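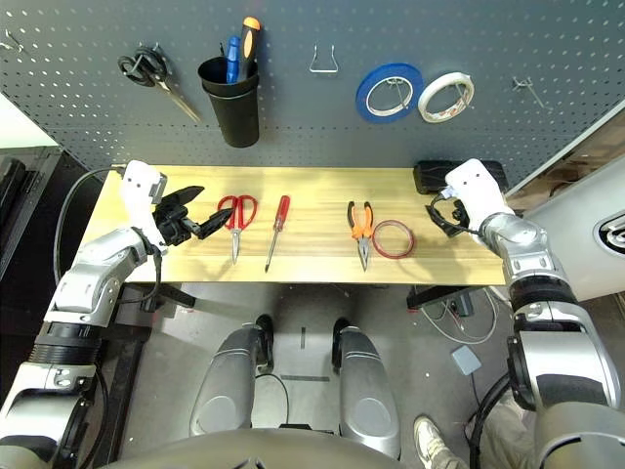 Which recipes are in the Nullora collection, and where did they come from?
They're home recipes from handwritten cards, notebooks and the backs of envelopes, shared by families who cook in and near the town of Stokard, and there are 1681 of them in this release.

Nullora Recipe Cards, data card and readme
Maintained by Binta Haruna
Last edited 2nd November

Hello, and thank you for taking a look! I started typing up my grandmother's cards one June when I was meant to be painting the back bedroom, and the bedroom is still the same green it always was. Cousins sent me theirs, then the cousins' neighbors did, and before long I had shoeboxes on both ends of the sofa and had to get organized. What you're reading is my attempt to tell you everything I'd want to know before using somebody else's pile of recipes.

What's in the download

recipes.csv has one row per recipe. This is the file most people want.
ingredients.csv has one row per ingredient line, tied back to the recipe by recipe_id.
notes.txt holds the remarks people wrote in the margins, typed as they stand, with the spelling left alone. (My favorite part, if you have an evening free.)

Columns in recipes.csv

recipe_id: a plain number, never reused, even if a family asks me to take a recipe out.
title: the name on the card. Plenty of cards just say "Cake" or "The good soup," and I've kept that.
family_code: a short code standing in for the household. Real names aren't in the files.
course: one of 16 labels. I picked them myself, and you may well disagree with where I put dumplings.
method: the instructions as written.
serves: blank if the card doesn't say. Please don't read a blank as one.
hand: "clear," "hard" or "guess," meaning how readable the writing was.

A few words on measurements

This is where I'd ask you to slow down a little. Older cards use teacups, knobs, handfuls and, in one long run of pickles, "the blue jug." I haven't turned any of these into grams. The amount_text column in ingredients.csv keeps the original wording, and amount_number is filled in only where the card gave a proper figure with a proper unit. If you're building a shopping list tool you'll want to filter on that column first, or you'll end up telling people to buy zero butter.

Oven temperatures are Fahrenheit unless the card says otherwise. "Moderate" and "quick" ovens are left as words.

How it was typed

Every card was typed twice, by 2 different people wherever I could manage it, and then I sat down with both versions and the card itself. Where the typists disagreed and I couldn't settle it, you'll find a question mark in square brackets. Most of those are in the Nnaji notebook, a lovely thing that has clearly spent years next to a stove – the bread chapter is more stain than ink in places.

I used Gikar to line up the two typed versions and show me the differences. Any spreadsheet program would do the job if you have more patience than I do.

Known problems

Cookies and bars are heavily overrepresented. People write down what they bake and keep supper in their heads.
Some recipes appear more than once under different titles. I've left them in, as the small changes between households are half the fun.
Allergens aren't marked anywhere. Please read the ingredients yourself before feeding anybody.
Nothing has been test cooked as part of this project, apart from the lemon squares, which I've made more often than I should admit.

Using it

You're welcome to copy, cook, print, sort and study the recipes for any purpose that isn't for sale. If you'd like to put some in a book you plan to sell, write to me first and I'll ask the families concerned. A mention of the collection by name is always appreciated.

Corrections

Send the recipe_id and what you think the line should say. I go through corrections in batches, so it may be a while before yours shows up in the files. The next batch is mostly jam. I'm aiming for 2000 recipes in the release after this one, and there's a very full biscuit tin on my kitchen counter that should help.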